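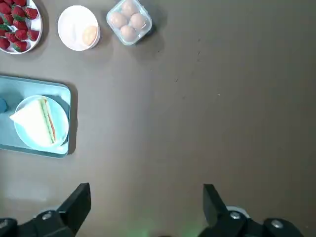

Kikbridge objects to the word "chore" in this guide. A chore, in that reader's view, is finished only when a person need not check it, and no machine yet meets that test in a home kitchen. The objection is accepted, and this section uses "assisted task" throughout.

## 4. Preparing a Meal-Tray Task

The Orkdale system may be used to set out a light meal under supervision. It is not approved for unattended use.

1. Clear the work surface of anything that does not belong to the meal.
2. Place the tray within reach of both arms.
3. Set out the food and drink. Keep eggs and soft fruit in open dishes or containers.
4. Select **Tray** from the task menu and confirm the item list.
5. Stand clear of both arms and press **Start**.

**Caution:** Do not reach for an item while either arm is moving. Press **Stop** first. 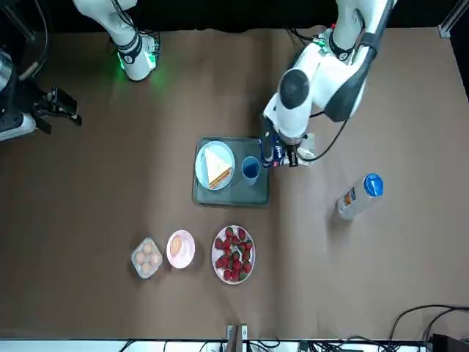

*Ilona Erdős*

### 4.1 Drinks and Cartons

Cartons dent easily. Set the grip level to 4 before the first run and raise it one step at a time. Do not exceed 8.

**Note:** In the Stasiv trial, the system completed nearly 100 tray tasks. Operators stepped in most often for soft fruit and for sandwiches that came apart when lifted. Pouring was not tested.

6. When the arms have returned to rest, inspect the tray before serving.
7. Record any dropped or damaged item in the task log.

Cleaning of the gripper fingers is covered in Section 7.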